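Guides > Meeting Room > Tristeck Roller Screens > Section 2: First Use

2.1 Before you start

The Tristeck screens come down by hand. There is no remote. People have searched the room for it since 2022-03-01, when the screens went up, and they are welcome to keep searching.

1. Push the chairs in. The padded ones are heavier than they look and wider than you remember.
2. Clear the white table, or at least the end nearest the screens.
3. Close the window blind. Turn the wand slowly – 2 full turns is plenty.

CAUTION: Never pull the blind slats apart to check the weather. They crease, and the weather will be the same.

2.2 Lowering a screen

1. Take the pull bar in the middle with both hands.
2. Draw it straight down until you hear a click.
3. Let go gently. If it shoots back up, you didn't hear a click.
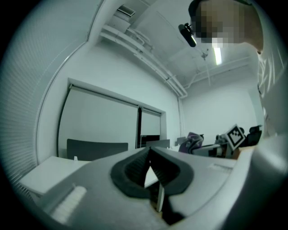
NOTE: The wider screen is the one you want for slides. The narrow one suits a schedule, a short list, or a very tall giraffe. Pick one before your guests sit down, as changing your mind in public takes longer than the talk.

4. To raise it, tug down about 150 mm and walk the bar up. Don't race it.

CAUTION: Hang nothing from the ceiling pipes. Banners count as something.

If a screen jams halfway, leave it there and tell Waraporn Petchrat, extension 606.

Shares: 2 | Comments: 0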